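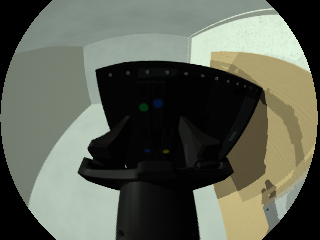
**Botudside** is a small market town on the Skinden, a slow brown river that floods most springs and then behaves itself until the next one. I grew up one valley over, so take my fondness for the place into account as you read.

## History

The oldest record of the town is a toll roll from 1287, which lists a ferry, a mill and a lot of unpaid fines. The ferry did well for centuries – people hated walking up to the ford at Timarov, and I don't blame them, I've done it in boots and it's miserable. A stone bridge with 7 arches finally replaced it. One arch came down in a May flood and was rebuilt a bit wider than the rest, so the whole thing looks lopsided from the north bank (I love it for that).

## Market

The market runs every Saturday on Pillay Green and starts at 6 in the morning. Go early! The plum bread sells out fast, and the cheese stalls pack up well before lunch. Sheep used to be sold here too, and the iron rings are still in the wall by the well.

## Getting there

There's no train. The bus from Timarov stops beside the bridge, and drivers can park in the field behind the mill, which turns to soup after rain. Around 500 people live in town, and the only inn closes on Mondays.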